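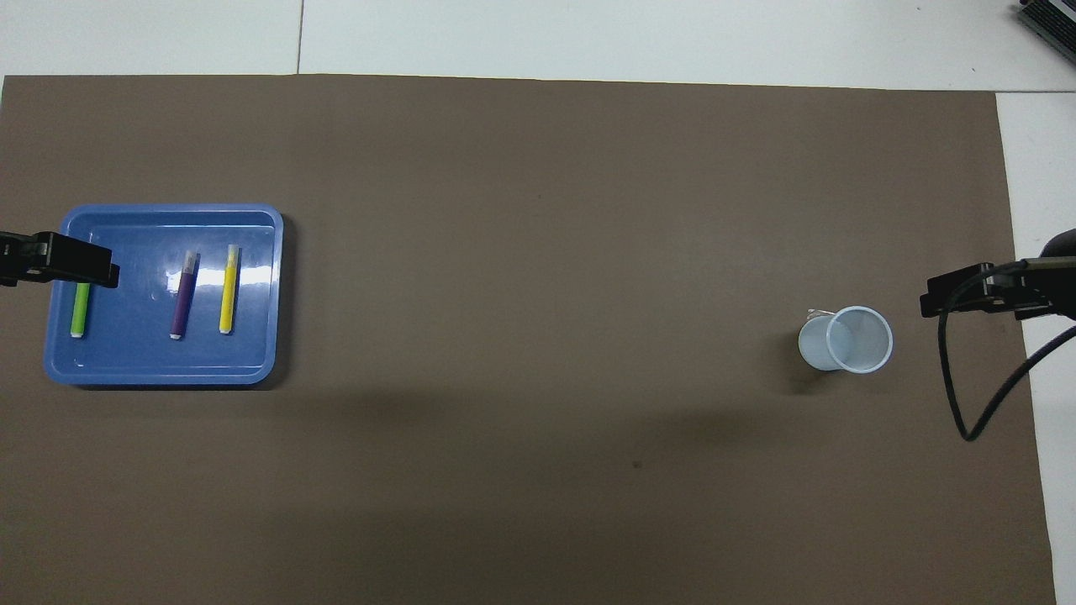
Chores by machine: are we there yet?
General discussion, 5 replies

mapplebeck_k
My sister runs a small after-school art room, and every May she asks me when she can buy something that will tidy up after the kids. I've worked in packing for years and I keep telling her to wait. Markers out of the tray and into the cup, that's all she wants, and she'd happily pay for it! Am I being too gloomy?

Pereyra Bench
Not gloomy at all. We tried a Culemo arm at the shop for sorting hand tools and it was lovely as long as everything lay just so. Then somebody leaves a screwdriver leaning on the rim and you're back to doing it yourself. I kept a tally over 80 tries and stopped when I got cross.

ilango_k
I have to disagree a little, Fidel. One arm is a hard way to do it. With two you can hold the cup steady with one and drop the pen in with the other, and clear plastic cups tip over if you so much as breathe on them. Pens are kind objects too — stiff, light, and they don't mind a squeeze. Socks, now, I'd give you socks.

Pereyra Bench
Fair enough on the socks. But clear cups are awful for cameras, and so is a shiny tray with a light over it. Ours at Nekcombe kept grabbing at the glare.

mapplebeck_k
That I can believe, her room has those big ceiling lights. She did ask whether it could put the caps back on as well, bless her.

C. Pinto
Caps are a whole other evening's conversation, Kirsty. I'd say tidying a handful of markers is within reach, slowly, with a grown-up nearby, and a room full of seven-year-olds' mess is a good way off. My own rule is that I'd want it to manage the job for 2 weeks without me touching it before I spent a cent. What does she do about the glue sticks?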